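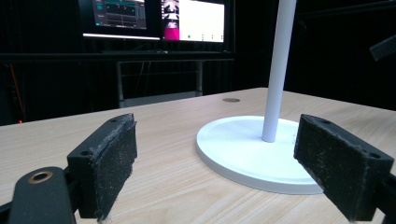
Pristulwood 2 Scent Article Kit

Scent collection kit for trailing dogs. Sold by Lapointe Working Dog Supply.

Item status: in stock, ships from our warehouse
Suited to: sheriff's departments, search and rescue teams, private handlers
Replaces: Pristulwood 1 (discontinued)

Our take

We held off on carrying scent kits for a long time. Most of what gets sold to K9 teams under that name is a box of gauze and a sandwich bag with a paw print on the lid, marked up to four times what the parts cost. If your department already has sterile gauze, clean jars and a handler who was taught to use them, you may not need this. We would sooner tell you that up front than take the return.

The Pristulwood 2 got onto our shelves because two customers kept asking for it and because the company sent one without a sales call attached. We used it through most of August with three trailing dogs, in heat, on pavement and in brush. It does a plain job properly. It does not do everything the leaflet says.

What it is for

You use it to take a person's scent from something they touched or wore and keep it in usable shape until a dog can be started on it. Missing person calls are the usual case. The other case is the at-risk resident who gives a sample ahead of time, which the family keeps at home and hands to the deputy who shows up at the door.

What comes in the box

Gauze pads, individually sealed
Glass jars with screw lids and liners
Tamper seals, numbered
Nitrile gloves, one size (large)
Steel tweezers
Record cards and a pencil
Zip case with a belt loop

The gloves are the weak spot. One size means large, and a deputy with small hands will be fumbling with them. We asked Pledis, who make the kit, whether they would put a second size in. They said they were looking at it. They said the same thing the year before.

Claims we could check

The lids seal. We left filled jars in the trunk of a parked car, upside down and on their sides, and the liners stayed put.

The seals show tampering. You can't lift one and put it back without the print tearing. One of our packers spent a lunch break trying.

The case fits a patrol belt. It fits, but it's bulky, and if you already carry a radio and a flashlight on that side you will end up throwing it in the bag.

Claims we could not check

The leaflet says a stored sample stays good for 1,000 days. We have no way of knowing that and, as far as we can tell, neither does the maker. The kit in its present form hasn't been on sale that long. When we asked for the testing we got a two-page summary with no mention of how many dogs were run or who laid the trails. Until we see more, our advice is to take a fresh sample from at-risk residents every year and throw the old one out.

The leaflet also says the pads "capture more scent" than ordinary gauze. More than which gauze, and measured how? Our dogs started fine on the Pledis pads. They also started fine on the cheap ones. Draw your own conclusions.

There is a sticker on the case that says "handler approved." We asked which handlers. Nothing came back.

From a handler

Madalena Falcão runs two bloodhounds and has used the kit since spring. We asked her to be blunt.

"The jars are good and I like the cards. People forget to write down who touched the article first, and the card makes you do it. I don't believe in the special gauze. I've started dogs off a car seat, a pillowcase and half a sandwich. If the article is dirty with six other people's scent, no pad is going to fix that. What I'd pay for is training the patrol guys to leave the bedroom alone until I get there."

She has since bought refills, for the jars.

How to use it

Put on fresh gloves before you open anything. Pick an article only the missing person has handled, if there is one: worn socks, a pillowcase, the inside of a hat. Lay a pad on it, or wipe if the surface is hard, and leave it in contact as long as you can spare. Move the pad to the jar with the tweezers. Close it, seal it, fill in the card. Change gloves between articles.

Keep jars out of direct sun. Don't store them next to fuel, cleaning sprays or dog food. Don't wash and reuse them, whatever you hear on the forums – dish soap hangs around longer than you'd think.

If you have the original article and the dog is already on scene, just use the article.

Specifications

Kit weight: listed by the maker, but our scale disagreed with their figure, so we've left it off until they answer
Case: black nylon, zip closure
Jars: clear glass, wide mouth
Seal numbering: each kit carries its own run
Order code: PW2-376
Refill pack: sold separately, same jars, pads and seals, no case

Compared with the Trarnura collection unit

We get asked about this one a lot. The Trarnura is a powered unit that pulls air across an article and onto a pad. The price is $1,878 before the charger, and the charger is not optional. It lets you take scent without touching the article, and if your county's evidence people insist on that, it could be worth a look. For a team working missing person calls we have trouble seeing what the money buys. It's loud, it has to be cleaned between uses, and the cleaning is the step that gets skipped at two in the morning. We don't stock it. We can order one if you have read all this and still want it.

Questions we get

Will this make my dog better at trailing?
No. Training does that.

Will a sample from this kit hold up in court?
Ask your prosecutor before you buy, and don't take the word of a product page, this one included. The cards and numbered seals help with keeping records. That's as far as we'll go.

Can families use it without a handler there?
Yes, if they follow the card. The usual mistake is the spouse or parent doing the wiping without gloves. Have the person do their own sample if they're able to.

Does it work for tracking dogs and air scent dogs?
Dogs that aren't trained to work from a scent article won't get anything out of it.

Do you give a department discount?
On refills, by the case. There isn't enough margin in the kit itself to play games with.

Known faults

A batch we received early on had liners cut too small, and the jars leaked air. We sent that batch back. If your seals start with the letter C, check that the liner reaches the edge of the lid all the way around. Write to us if it doesn't and we'll swap the jars without asking for the old ones.

The pencil is too short to write with in gloves. Bring your own.

The zipper pull came off one of our three test cases. Pledis sent a new case. We would have liked a better zipper.

Returns

Unopened kits can come back within thirty days. Opened kits can't, for reasons that should be plain with a scent product. If a jar arrives broken, send a photo and keep the rest.

Order questions go to Chalerm Khunthong at the parts desk, mornings before eleven. He handles the refills too and can tell you which seal numbers are in your box if the card has gone missing.

Often ordered with this

Long line, biothane, 30 ft
Trailing harness, sizes M to XL
Nitrile gloves, small and medium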